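How to Oil a Pale Wooden Table (and Fall in Love With the Grain Again)

Oiling a table is my favourite job in the whole house, and you can do it in an afternoon!

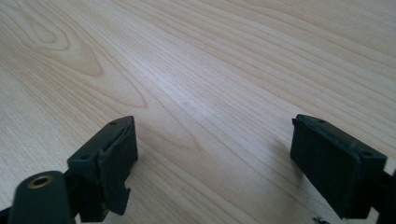 I first tried this in April on the table I bought from Bodwood, and I've been looking at wood differently ever since. Pale tops are brilliant for it. Before you start, get down low by a window and look at the pattern – mine has those lovely nested arches, with darker tan bands round lighter middles, and oil makes figures like that glow. Check what your top is made of while you're there. If it has a sealed coating, oil will just sit on it, so stick to a damp cloth and a good buff.

What you need:
200 ml clear furniture oil (I use Stirus)
A sheet of 400 grit paper
Two or three lint-free cloths

Clear the table, wipe it down and let it dry overnight. Sand very lightly, always along the grain, following the curves as best you can. Wipe off every bit of dust.

Pour a little oil on a cloth and work it in, going the same way as before. Wait 5 minutes, then wipe off whatever hasn't soaked in. Don't skip this or it goes sticky!

Leave it overnight and do a second thin coat. Lay the oily cloths out flat outdoors to dry before binning them – they can heat up and catch fire if you leave them scrunched.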